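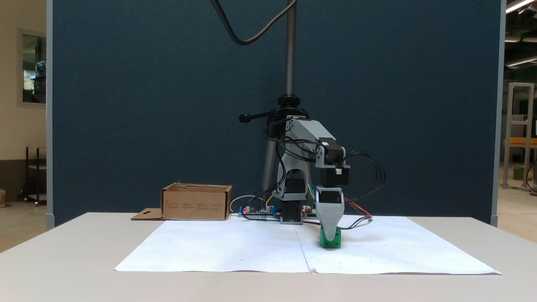
Jessie Pollock does not like the word "glitch." She has heard it a lot since July, when the small desktop arm she tests at Pumness let go of its joints with the gripper raised and came down onto the table.

"A glitch is when your phone freezes," she says. "This was an arm that was told to stop and went limp. If your fingers are under it, you don't care what word we use."

The arm is a low-cost kit called the Potarar, 3D-printed links on stepper motors, sold mostly to schools and small labs. Zeddale, which sells it, put out a notice on 3rd January saying the fault had been found and that a firmware update takes care of it. I went to see Pollock with the notice in my bag. She had already marked hers up in pen.

What the notice says is simple enough. When the stop command came in during a move, the controller cut current to all the motors at once. A stepper with no current holds almost nothing, so the upper joints dropped. The update keeps the current on until the arm has been lowered to a rest position.

Pollock agrees with the first half. It's the word "resolved" she has trouble with.

"Their testing was 82 stops," she says. "It's in the small print. We ran 438 on the old firmware and got the drop 9 times. So you tell me what 82 clean ones proves. Maybe it's fixed. Maybe they didn't run it long enough to find out."

I asked whether a fault that rare matters on a machine this size. She didn't much care for the question.

"It's light, sure. It won't break your arm. But who's it sold to? Kids reach in to move the cube while it's still going. I've done it myself."
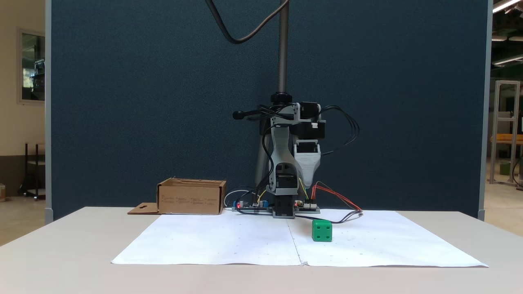 The Potarar on the test table at Pumness, with the green cube used for pick-up trials.

Her own explanation is less tidy than Zeddale's. She thinks there may be two faults, one in the firmware and one in the wiring, and that the update hides the second. Two of her drops, she says, came with no stop command in the log at all. She suspects a connector that works loose as the cables flex, but she admits she hasn't caught it happening.

That is a fairly large gap, and I said so. Two events with no recorded cause could also be two events with a bad log. "Could be," she said. "Then the logging is broken too, and I'd like that in the notice."

Zeddale answered my questions with a short statement repeating that the matter was closed. It did not say who chose the number of test stops, or why. Grajales, the distributor that handles most school orders, said it was passing the update along to customers and had no plans to recall anything. It could not tell me how many of them had installed it.

Pollock wants a mechanical brake on the shoulder, or failing that a spring to take the weight. Zeddale has told her either one would push the price up too far. She hasn't seen the figures behind that, and neither have I.

She is now repeating her full run on the new firmware, and she won't talk about partial results. "Ask me when I get to 438," she says. "And keep your hands out from under it."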